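Unit 4: Collecting Demonstrations by Teleoperation

Reading before Friday: chapter 3 of the course notes, sections on behavior cloning and action spaces.
Lab assistants: Catinca Bălan, Darius Munteanu

4.1 Two ways to show a task

In kinesthetic teaching you hold the arm and move it through the task while the joints record. It gives clean joint data, but your hands and body end up in the camera view. In teleoperation you stand away from the arm and drive it with a controller. The camera then sees only what the robot will see later, when it runs alone. We use teleoperation for the rest of the term.

4.2 Practice in simulation

Everyone starts in Dundska, our simulator, before booking time on the real arm. The practice task is opening a door by its handle. Each student records 40 episodes. With the whole group we should reach 2000 by the end of October, enough for the training runs in Unit 6.
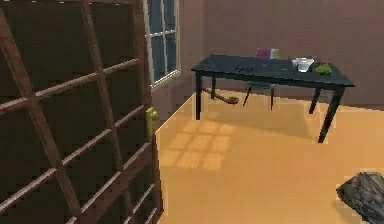 Figure 4.1. Simulated room in Dundska. Yellow handle on the edge of the lattice panel, gripper at lower right.

An episode is saved as a list of steps. Each step holds one camera image, the gripper pose, the gripper opening (0 to 1) and the command you sent. Do not confuse the pose with the command – the pose is where the gripper is, the command is where you asked it to go. When the gripper pushes against something the two can differ a lot.

4.3 Rules for a good episode

Move at a steady speed. Long pauses teach the policy to pause.
Bring the handle into view before you reach for it.
If you miss the handle, back off and try again in the same episode. Recoveries are useful, so keep them.
Vary the starting pose between episodes.
Stop recording once the door is open and the gripper has let go.

Episodes longer than 200 steps are dropped by the loader. Look at episode 257 in the shared folder for a recovery done well (recorded by Ionuț Tudose).

4.4 To hand in

Your 40 episodes, plus half a page on which part of the motion was hardest to control and why. Questions about controller setup go to Darius.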